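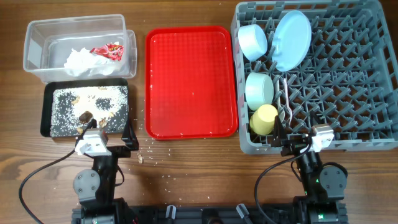
第63号

訂正通知

著者:編集部員

木曜の朝に出勤すると、会議室の長机に封筒の箱が積んであった。窓つきの長形三号で、差出人の欄にはゲトビー検査所と刷ってある。前の日の夕方に決まったことを、私はそこで初めて聞いた。過去の検査結果のうち2000件を取り消し、該当する患者の全員に手紙を出す。医院にはその前に電話を入れる。

私は品質管理の係で、検査所に入って八年になる。その前はトレストウッドの病院で夜勤の技師をしていた。採血管を遠心機にかけ、装置に並べ、出てきた数字を見て、おかしければもう一度測る。仕事の中身はゲトビーに移ってからもそれほど変わらなかった。変わったのは量で、朝のうちに一日分の検体がトラックで届き、夕方には数字になって出ていく。

問題の装置はエジグという会社の分析計で、二階の奥に据えてあった。カリウムの値が高めに出る。大きくずれるわけではない。正常の上限に近い人が、上限を少し越えて報告される程度のずれだった。毎朝の管理試料は許容の範囲に入っていた。範囲の中で、ずっと上のほうに並んでいた。

グラフに印をつけていたのは私である。点が平均線の上側にばかり続くのには気づいていた。備考欄に「要観察」と書いた。翌日も書いた。同じ字が下まで続いている頁があり、監査官はその頁を開いたまま、しばらく何も言わなかった。

「要観察というのは、誰が観察するという意味ですか」

私です、と答えた。監査官はうなずいて、それを手帳に書いた。

手紙の文面は法務の担当が用意した。一枚目には、検査の一部に精度上の問題が見つかったこと、無料で再検査を受けられることが書いてある。二枚目は返信用の用紙だった。「精度上の問題」という言い方が患者に伝わるのかと私は聞いた。担当者は、伝わりすぎても困ると言った。それから少し考えて、いまのは忘れてくださいと言った。

午前中は医院に電話をかけた。プリモントの医院は朝から混んでいて、受付の人は私の説明を二度聞き返した。電話の向こうで番号札を呼ぶ声がしていた。先生に代わりますと言われてから長く待った。代わった医師は、薬を変えた患者がいると言った。その人には今日のうちに自分で連絡する、お宅の手紙を待っていられない、とも言った。私は謝り、検体番号を読み上げた。医師は一つずつ復唱した。

昼は食べなかった。机の引き出しに入れておいた煎餅を割って、次の番号にかけた。

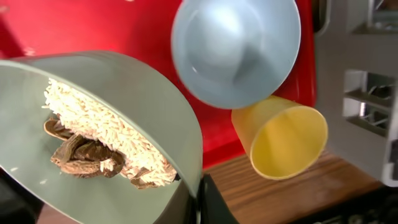 短篇・後半

手紙が着き始めると、今度はかかってくる電話を受ける番になった。会議室に臨時の回線が引かれ、手の空いた者が交代で座った。応答の手引きは三枚あり、よくある質問と答えが並んでいた。再検査の費用はかかりますか。かかりません。前の結果はどうなりますか。取り消されます。ほかの項目は大丈夫ですか。この質問がいちばん多く、手引きの答えはいちばん長かった。

怒鳴る人は思ったより少なかった。ほとんどの人は封筒を手元に置いて、書いてあることを順に確かめていく。読み上げる声が途中で止まり、ここの漢字は何と読むのかと聞かれることもあった。

夕方の五時すぎに、年配の男の人からかかってきた。名前と生年月日を聞き、画面で番号を照合した。対象の一人だった。

「芋は食べていいんですか」とその人は言った。

手引きにはない質問だった。私は事情を聞いた。八月の検査でカリウムが高いと言われ、芋と果物を控え、野菜はみな茹でこぼしているという。妻が湯を捨てるたびに、味まで捨てているようだと言うので、二人とも食事の時間があまり楽しくなくなった。塩も減らしたから余計に味がない。数字が間違いだったのなら、今夜から元に戻していいのか、それだけ教えてほしい。

食事のことは主治医に確かめてください、と私は言った。そう答えるほかなかった。前回の値は取り消されたが、だからといって正しい値が低いとは限らない。再検査をするまで、こちらには何も言えない。

「つまり、わからないということですね」

そうです、わかりません、と私は言った。

男の人は腹を立てた様子もなく、では血を採りに行くのはいつがいいかと聞いた。朝なら待たずに済みますと答えると、朝なら行ける、と言った。切る前に、芋は袋で買ってあるのだがどのくらいもつだろうかと聞かれた。暗いところに置けばしばらくもつと思います、と私は言った。これも手引きにはなかった。

受話器を置いて、記録用紙に要点を書いた。相談内容の欄に「食事制限の継続について」と書き、対応の欄に「再検査を案内」と書いた。芋のことは書く場所がなかったので、余白に小さく書いた。

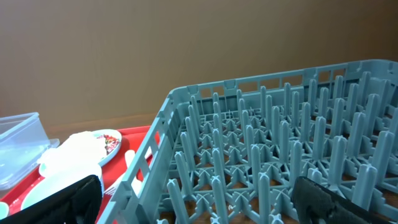
水切りかご

再検査の検体は翌週から届いた。エジグの装置は止められ、白い札が下がっていた。代わりの装置は一階にあり、処理が遅いので、私も測る側に回った。久しぶりに手袋をはめ、採血管のラベルを確かめて架台に立てた。

管理試料は朝と昼と夕方に測ることになった。私は点を打ち、線の上に来ても下に来ても、隣の席の者に見せて署名をもらった。面倒だという声は出たが、やめようと言う者はいなかった。

あの男の人の検体は、ほかの検体に混じって架台に載っていた。番号を覚えていたのですぐにわかった。測定が終わるまで、私はその前を二度通った。値が出て、私はもう一度測り、同じ値が出た。正常の範囲の中だった。

結果は医院に送られ、医師から本人に伝えられる。検査所から患者に電話をすることはない。私は承認の釦を押し、次の検体に移った。

その月の終わりに、追加の取り消しが決まった。調べる期間を前に延ばすと、さらに1000件が該当した。合わせて3000件になる。会議室にはまた封筒の箱が運び込まれた。文面は前と同じだったが、「精度上の問題」のところだけが「実際より高い値が報告された可能性」に直っていた。誰が直したのかは聞かなかった。

私は備考欄の「要観察」の頁を写し、監査の綴りに入れて、二階に返しに行った。帰りに店に寄って、芋を買った。家で皮をむいて鍋に入れ、火をつけてから、湯は捨てずに汁にすることにした。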